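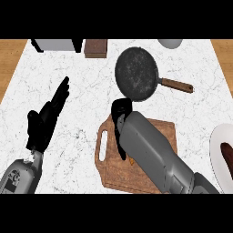 Grasping small things in sim: what changed when we randomized the board

I said in January that I'd write up the kitchen runs once they finished. They finished, so these are my notes, mostly for Marianna and for whoever picks up the code after me.

The task is simple to state. Two-armed robot, marble counter, cutting board, frying pan. The right hand has to pick a small piece of food off the board and put it in the pan. The left arm has nothing to do in this version, and it mostly hovers over bare counter. I left it in because the policy we want to run on the Semell hardware controls both arms, and I didn't want to train on one body and test on another.

We trained on 4000 simulated episodes. In the first set the cutting board was always square to the counter. In the second set it was turned by a random angle and shifted a little. Everything else stayed the same: same network, same learning rate, same number of steps.

Then we ran 396 test episodes on each policy, with the board turned.

The fixed-board policy got the food into the pan in 15 percent of them. The randomized one got 55 percent. I expected a gap but I had guessed a much smaller one.

Reece and I went through the failures by hand, which took most of a week. The largest group looked alike. The fingers curl down over the board, the food ends up partly under the hand, and the grip closes on the wrong side of it. From the head view the hand hides the piece at the moment you need to see it most. The randomized policy still does this, but it backs off and tries again more often. The fixed one just presses down and stays there.

The second group was contact with the pan. It sits very close to the board in our layout, and the knuckles can catch the rim on the way in. I have not fixed this. Moving the pan would raise the score and teach us nothing - the real counter at Olszewski is cramped too.

Things I still want to try:

A wrist camera on the right hand only.
Smaller finger collision shapes. Raimo thinks ours are too fat at the tips.
Randomizing the pan as well as the board.

No results on the real robot yet. The configs are in the Clornon repo under kitchen, and the seeds are in the same folder.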